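Fludbridge Workshop News
Thursday, January 20, 2022

Bench 4: Two-arm suturing rig starts tying knots

The suturing rig on bench 4 is now running on both arms. Members who come in on weeknights have seen it in pieces since July, when the first base plate was cut. The second arm was bolted down before the holidays, and work has moved from the frame and wiring to sewing practice.

The rig is a tabletop setup that holds two surgical-style needle drivers over a small tray. Each driver has a pair of jaws on a wrist joint, and the wrist is pulled by cables that run back up a thin shaft to a motor pack. A person sits at the other end of the bench with two hand controllers and a monitor. The computer scales the hand motion down before passing it to the arms, so a wide move at the controllers becomes a very small one at the jaws.

The instruments are used parts, bought as a mixed lot through Correia, the surplus dealer across the river. Most had worn cables. The lot cost $317 with shipping, and it yielded four working wrists after cleaning and restringing. Two are on the arms and two are in the drawer under the bench, in the box marked Vikow, which is what the project is called on the sign-up sheet. Please leave that box where it is. The cables in it are already tensioned and will go slack if the spools are turned.

The arms are aluminum extrusion with printed joints. The first set of joints flexed too much when the shaft was fully out, and you could see the tip wander when the motors were holding still. The second set is thicker, with a bearing on both sides of each pivot. A printed part takes most of a night, so if the big printer is booked under Vikow, that is the reason. There are two joints left to reprint and then it will be free again.

The motor packs sit behind the arms in sheet metal boxes. Each one has four small servos, one for each cable pair. The boxes get warm after an hour or so and a fan has been added to each. The control board is a Plandeo, the same one used on the engraver, so the spare on the parts wall fits both machines. If you take the spare, write it on the sheet.

Practice began with straight passes through foam, then loops of string around a peg, then black suture thread in practice tissue. The thread was a big step. String stays where you put it. Suture thread is springy and keeps its curl from the packet, and a loose tail will swing into the jaws when you are looking at something else. 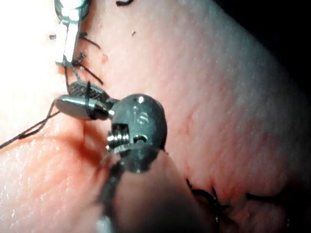 The basic knot is the one done by hand with two instruments. One driver holds the long end of the thread. The other is used as a post, and the thread is wrapped around its jaws. The wrapped jaws then reach for the short tail, close on it, and pull it back through the loops. On the rig, the wrap is the hard part. The loop has to stay on the jaws while they open, and it will slide off the front if the wrist is tipped down too far. Keeping the jaws nearly closed until the last moment helps.

Pull force is the other problem. There is no feel in the hand controllers, so the operator has to judge tension by watching how the surface puckers. Too much pull and the stitch tears out. Motor current is logged for each session, and the plan is to use it to set a limit that stops the arm before that point. A limit was tried two weeks ago and it was set too low. The arm quit in the middle of every knot. It will be raised in small steps.

Lighting needs work too. The bench lamp is on one side only, and polished metal throws glare into a small camera. A ring of low-power LEDs with a paper diffuser is being made for the tray. If that does not do it, the lamp will be moved farther back and turned down.

The log for the rig shows 206 attempts at a full knot so far, counting only those with both arms and real thread. Of these, 38 held when tugged by hand afterward. Most of the good ones are from the last two sessions, after the left wrist was restrung and the delay in the video was brought down to 130 milliseconds. The failures are sorted in the log by type, and the most common entry is a loop slipping off the jaws during the grab.

Anyone with a bench card can try the controllers after a short safety talk. Tie back long sleeves and keep hands out of the tray while the green light is on. The stop button is on the right front corner of the bench and cuts power to both motor packs. Needles go in the red sharps container and nowhere else. Used practice tissue goes in a sealed bag in the outside bin the same night, and the tray gets wiped down with the spray on the shelf above it.

The project could use fine stainless cable, small ball bearings, and suture thread past its sale date. Drop them in the Vikow tray by the front door.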